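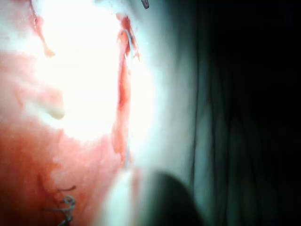 Evaluating the Remulent Wrist Camera Kit for Suturing Work
Student project report, Zoncombe
18 April 2019

1. Purpose

Our group was asked to decide whether the Remulent kit is good enough to buy for the suturing project. The kit has a small camera that mounts at the robot's wrist, a cable set, and the Erik viewing software. We used a loan kit for 17 days in April.

2. Method

We recorded 40 clips and took 400 stills from them. Each still was graded on one question: can a person follow the thread from one end to the other? We used the Mahmoudi grading sheet, which gives a score out of 100.

3. Results

Glare was the main problem. Under a strong light, pale tissue goes white and a fine, light-colored thread is hard to tell from the highlights. Dark knotted thread was much easier to find. Blood on the surface helped in places, as the thread showed up better against red.

The gripper tip is very close to the lens. It comes out large and soft, and it can hide the lower end of the thread. Turning down the exposure in Erik brought back some of the tissue but made the drapes go black.

Setup was easy. The mount held well, and the software crashed once.

4. Recommendation

We would buy the kit for training and review. For tracking thread, it needs a second camera at another angle. The price of a second mount was not in the quote, and we have asked Remulent for it.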